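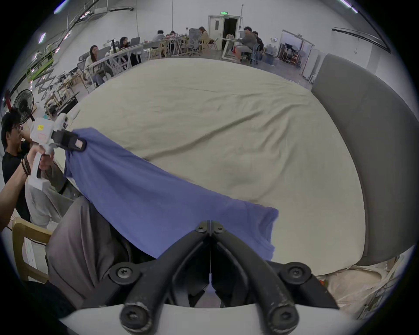
Blue cloth over a beige sheet.

Search this site Search Go

Review: Drukitz Cluvunora soccer rebounder
September
By Sequeira
Print this page | E-mail this page

The Cluvunora is a rebound net from Drukitz, meant for one player working alone on first touch and passing. It is 6 feet wide, has a steel frame, and leans back at an angle you can change with a pin on each side. I bought mine from Drarkico at the regular price and have used it on grass most evenings and on a school blacktop when the field was locked.

Assembly is simple. The frame tubes push together with spring buttons, and the net hooks on with elastic loops. The instructions show the bottom bar upside down in one drawing, so check that the stake holes face the ground before you start on the net. I got it wrong the first time and had to take most of the loops off again.

On grass the rebound is good. A firm pass along the ground comes back along the ground, a little slower than you sent it, and you can work in a steady rhythm. With the net tilted back the ball pops up to about chest height, which is good for practicing volleys and headers. The steepest setting is less useful. The ball drops short unless you hit it hard, and then the frame starts to walk backward.

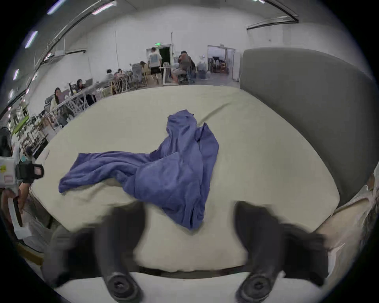

Stakes help with that, but the ones in the box are thin and two of them bent in dry ground. I replaced them with heavier tent stakes and the frame has stayed put. On blacktop there is nothing to stake into, so you need sandbags on the rear bar. Drukitz doesn't include any.

The net itself has held up. I kept a tally for one week and took 400 shots at it, mostly side-foot, some full strikes from the edge of the box. None of the knots slipped. A few of the elastic loops near the center have stretched, and the ball now comes off that spot a bit dead. Moving the loops from the corners to the middle fixed most of it.

Folding it is the weak point. The spring buttons are stiff, and when there is grit in the tubes they stick. Wipe the ends before you pull it apart. It fits across the back seat of a small car with the tubes separated, but not with the frame only folded in half. There is no carry bag.

For a player who already has a decent wall nearby, I would save the money. For anyone with only a yard or an open field, it does the job, and the angle settings are better than on cheaper nets I have tried. Budget for stakes.
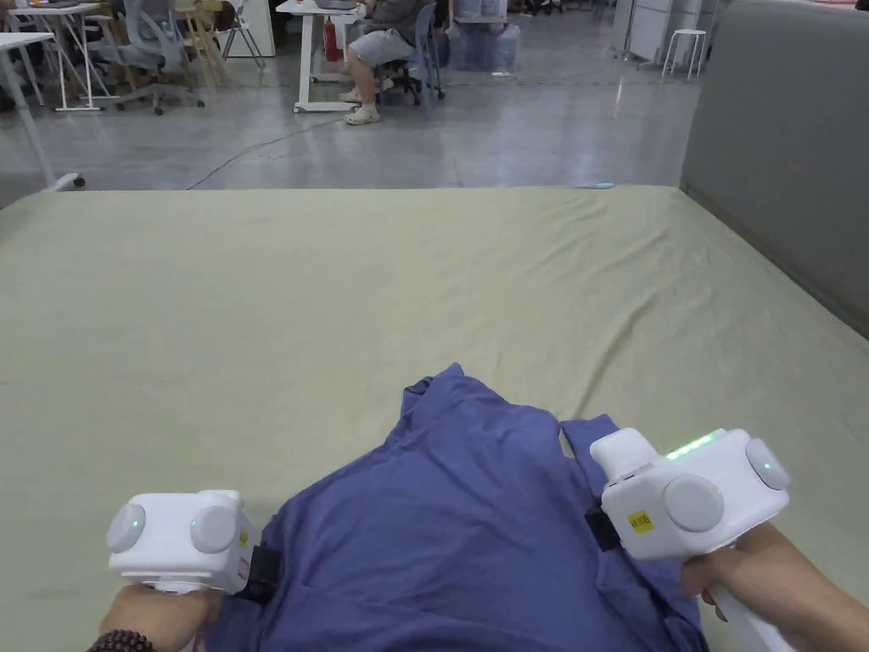 Reader comment: Had mine for two seasons and agree on the buttons. A little silicone spray in the tubes helps. My net finally tore at a bottom corner, and the replacement came without new loops, so keep the old ones.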